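The Blue One

My sister swore by a book called The Stelari Fold. She gave it to me in May, after her visit, during which she opened my closet for a towel and closed it again without saying anything. The book claimed that a person who folded one shirt properly each morning would, in 40 days, want fewer shirts.

I did not believe this. I believed a person who folded one shirt each morning would have a folded shirt. But it was Saturday, the rain had canceled the only thing I had planned, and the laundry had been sitting in the hall long enough that I'd started walking around it.

The blue polo was on top. It came from the summer I worked the front desk at Jandovstead, a lake resort that charged its guests for canoes and its staff for parking. Everybody got 2 shirts. I'd lost one and kept the other, and I couldn't have told you what for.

"Begin on a surface that welcomes the garment," said the book. I began on the gray cushions.
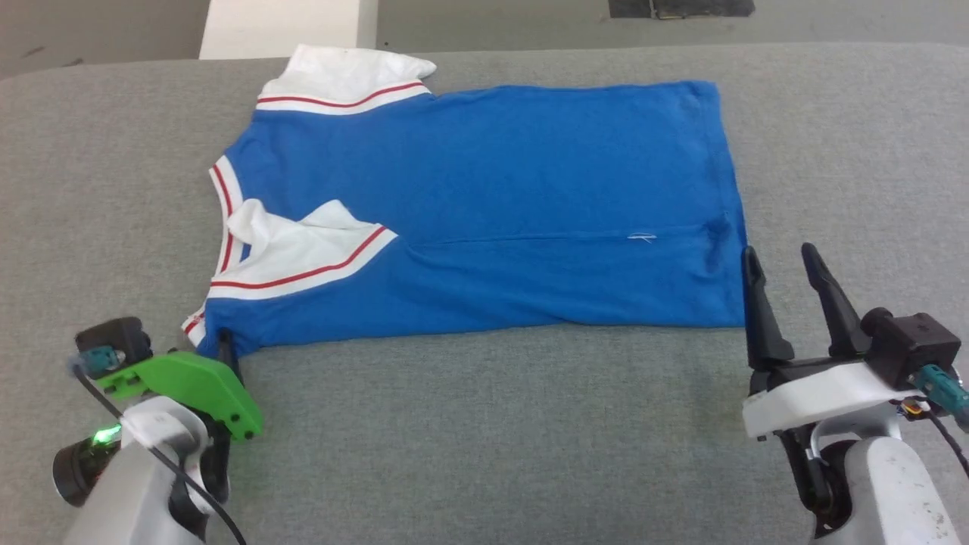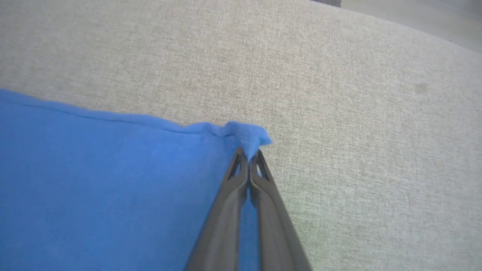

How do you keep a polo collar from curling up at the tips?
Button the shirt before you wash it, pull the collar into shape while it's damp, and iron it from the points in toward the middle.

That was from the back of the book, where the author answered letters. It was the first thing in there I could use, and I was too late to use it. I pressed the collar down with my thumb. It came back up.

Step one was to smooth the shirt from the center "until it has nothing left to tell you." I smoothed it. Step two was to bring the sides in, and here there was a diagram with arrows, and the arrows went somewhere no shirt of mine had ever gone. I turned the book around. I turned the shirt around. By then I'd spent longer on it than I ever spent on a guest's lost luggage, and I said so out loud, to the couch.

My sister called at four.

"Did you start?"

"I'm on the blue one."

"And how does it feel?"

"Like a shirt."

She breathed out through her nose. She had paid 55 dollars for a weekend class on this, at a place called Irnelico, above a bank, and had come home and given away her winter coat. In November she bought another coat.

"You have to let it work," she said.

"It's cotton."

After we hung up I folded it my way, in half and then in half again, with the collar sticking out. It looked fine. I put it on the shelf, then took it down and tried the arrows once more, just to be able to tell her I had. The second time the sides came in even. I don't think that proves anything. The rest of the laundry was still in the hall, and I went out to see what else was in there.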